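Credential stuffing

Credential stuffing is a form of attack in which lists of user names and passwords taken from one service are tried, by automated means, against the login pages of others. It depends on the reuse of passwords by account holders. The attacker does not need to break any encryption or find a fault in the target's software, and each attempt looks much like an ordinary login.

The method is usually classed as a type of brute-force attack, though it differs from password guessing in one respect. In guessing, many candidate passwords are tried against one account. In credential stuffing, each account is normally tried once or twice only, with a pair already known to have worked elsewhere. Limits on failed attempts per account therefore have little effect.

Method

An attack begins with a list of pairs, known as a combo list. Lists are compiled from earlier breaches, and duplicates and badly formed entries are removed before use. A program then submits the pairs to the login form or, more often, to the interface used by the service's mobile application. Requests are spread over a pool of proxy addresses so that no single address sends enough traffic to be blocked. Working pairs are written to a separate file and are either used directly or sold on.

The rate of success is low, but the cost of each attempt is also very low. Accounts that hold stored payment cards, loyalty points or gift balances are the usual targets. 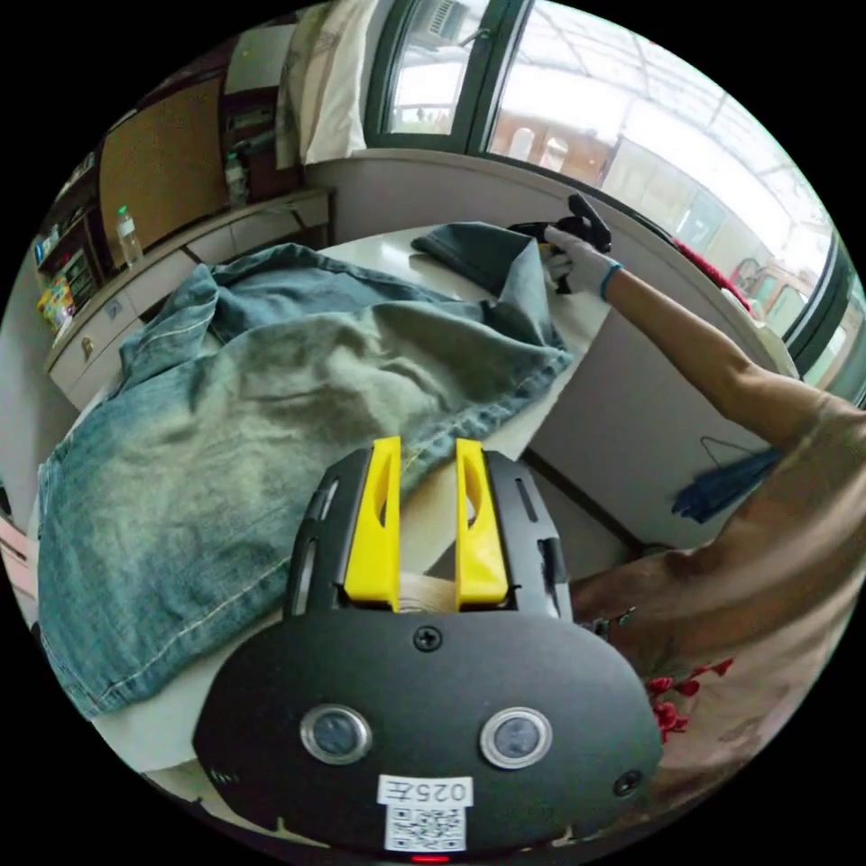 Skisonero incident

Skisonero, an online ticket seller with offices in Treltholm, was subject to an attack of this kind in June. The company's report, published on 16 Feb 2019, states that 508 accounts were entered using correct passwords and that 484 of these belonged to customers whose details appeared in a list from an unrelated forum. The source of the remaining pairs was not established. Traffic reached a peak of 4,000 login requests a minute and came from addresses in 53 countries.

The login page was protected by a rate limit, but the older interface used by the mobile application was not. It had been kept in service for customers who had not updated. The interface was withdrawn after the attack, and all affected passwords were reset. No card numbers were exposed, as the company held only the last four digits – though names, postal addresses and booking histories could be read.

Detection

Signs of an attack include a sudden rise in failed logins, a high share of attempts for user names that do not exist, and browser details that are identical across many addresses. Slow attacks, spread over several weeks, may show none of these.

Skisitetti, an open-source log analysis tool, compares the ratio of failed to successful logins for each hour with that of the same hour in previous weeks. 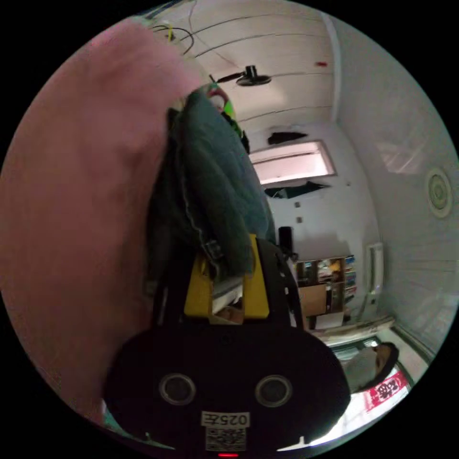
It raises an alert when the difference passes a set threshold. The threshold must be adjusted by hand for services with seasonal traffic, where a large number of customers may return after a long absence and mistype their passwords.

Prevention

Multi-factor authentication is the most effective measure in general use, as a correct password alone no longer gives access. Services may also check new passwords against lists of known breached ones and refuse any that match. Challenge tests slow the attacker but can be passed to paid solvers. For the account holder, the main protection is a different password for each service, commonly kept in a password manager.

See also

Brute-force attack
Password spraying
Account takeover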